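About Us

Company | Software | People | Careers | Contact

Hinmont develops perception and planning software for robotic manipulation. The company was founded by Iason Psarras and Styliani Margaritis, who had worked together on motion planning for packaging lines and wished to offer the same methods to smaller manufacturers. Our head office and laboratory are in Umlow, where 20 engineers and support staff are employed.

Our software is licensed to companies that build or operate robot cells. It runs on the customer's own computers and does not require a permanent connection to our servers. Customers receive the full source code of the planning modules under the terms of their license, together with the test suite we use ourselves.

Two products are in general release. Wróbel is a grasp planner. It takes images from a wrist camera, proposes a set of grasps, and ranks them by the clearance available to each finger on approach and on closing. Grarkden is the set of tools around it: recording, labeling, replay, and comparison of one software version against another. Grarkden was first written for internal use and was made available to customers in June at their request.
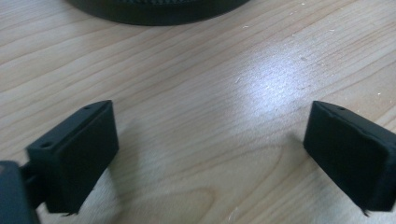 Perception at close range is the main subject of our current work. A camera mounted near the fingers sees the work surface from a short distance, and the planner has to decide which parts of that surface are free to use. Strong glare on a tabletop can be taken for an object, or can hide one. Wood grain produces edges that mean nothing to a gripper, and the white patch on the right side of the table, with the grain fading out inside it, is typical of what the Wróbel surface model must classify as plain tabletop. The same model has to treat the dark round object at the top as an obstacle although only its lower rim is in view. Partial objects of this type are given a cautious outer boundary, and the boundary is reduced as further images arrive.

Each release of Wróbel is tested against a library of 3000 recorded approaches before it is offered to customers. A release is held back if its results fall below those of the previous version in any category of surface or lighting. Test reports are supplied with the software and may be shared by customers with their own safety assessors.

Management

Iason Psarras, Managing Director
Styliani Margaritis, Director of Research
Lorna Abella, Head of Perception Software
Lesego Maluleke, Head of Tooling and Customer Support
Maya Hamdan, Finance and Administration

Support and training

Support is provided by the engineers who write the software. Customers with a current license may attend a training course in Umlow, which covers camera calibration, planner settings, and the use of Grarkden for regression testing. Course places are limited to 20. Software updates are issued every 90 days, and earlier versions remain available for download.

Requests for evaluation licenses should be sent through the Contact page and addressed to Lesego Maluleke.

Page last updated 18/11/2025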